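### 3.2 The unsorted heap

We came to think of the heap as the real beginning of laundry work. Most of the writing we were brought up on starts at the washing machine, or at the ironing board, and by then a good many small decisions have already been made by somebody standing over a jumble of clothes on the floor. It is those decisions we want to linger over in this section, and we hope the reader will be patient with us, as our householders so kindly were.

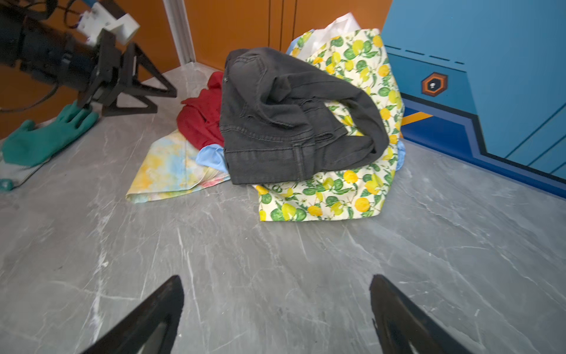
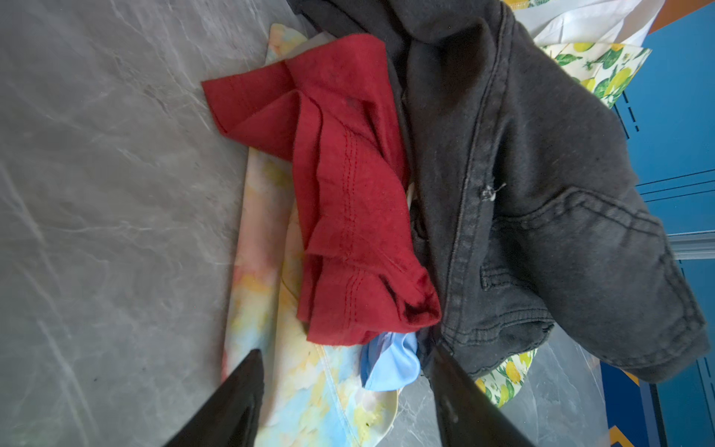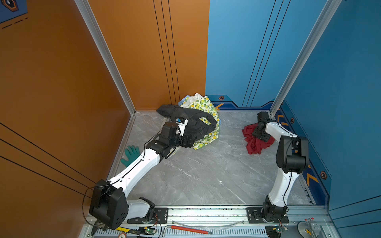

**Figure 2.** Mixed heap on a marble-patterned surface, three views. A red item and dark clothing are present in each; the lemon print can be seen in the first and third.

The heap in Figure 2 has much in common with the ones people described to us in their diaries. Dark denim is bunched up with lighter things, and a lemon-patterned fabric spreads out underneath (first view). A pastel tie-dye piece lies partly under the red garment in the second view, and you would need to lift the red one before you could say with any confidence what the pastel one was. A green glove lies off to the side in the first and third views. Gloves, it must be said, came up again and again in the diaries, usually with a sigh, as the sort of thing that gets into the washing without belonging to any colour or any load.

When we asked people how they would begin on a heap of this kind, their answers fell into two broad habits. The first we call *top-down* sorting, where a person simply takes whatever is uppermost, decides where it goes, and carries on until they reach the floor. The second is *bright-first* sorting, where the eye goes straight to the strongest colour and the hand follows it, even if that means tugging the thing out from under something heavier. Red was the colour mentioned most warmly and most anxiously. One diarist from Lerkness wrote that she "could find a red sock in the dark," having once turned a whole load of pillowcases the shade of a prawn.

The diaries from Lerkness and Westeck together gave us 3406 entries, of which almost 900 mentioned the heap before any sorting had started. Tanveer Bangash read every one of those by hand over a long July, and it was he who noticed how often people wrote about *uncertainty* at this stage. A sleeve or a corner pokes out and its owner has to guess. The small pale blue piece tucked beside the red garment in the second view is a fair illustration of what our diarists meant: enough is showing to give you the colour and a bit of sheen, and very little else.

Denim deserves a word of its own. Five of the households kept a separate place for it, and were quite firm with us on the point. The rest treated it as an ordinary dark, though several admitted to leaving it until last, as it is heavy and tends to bring its neighbours along when lifted. In the third view a dark item lies draped over the top of the pile with the lemon-printed fabric spread beneath, and a top-down sorter would have to deal with the dark one before getting properly at the print. A bright-first sorter might well start with the red cloth instead and come back to the corner afterwards.

We take up the question of where sorted clothes are put down, and how much floor that needs, in Section 3.3.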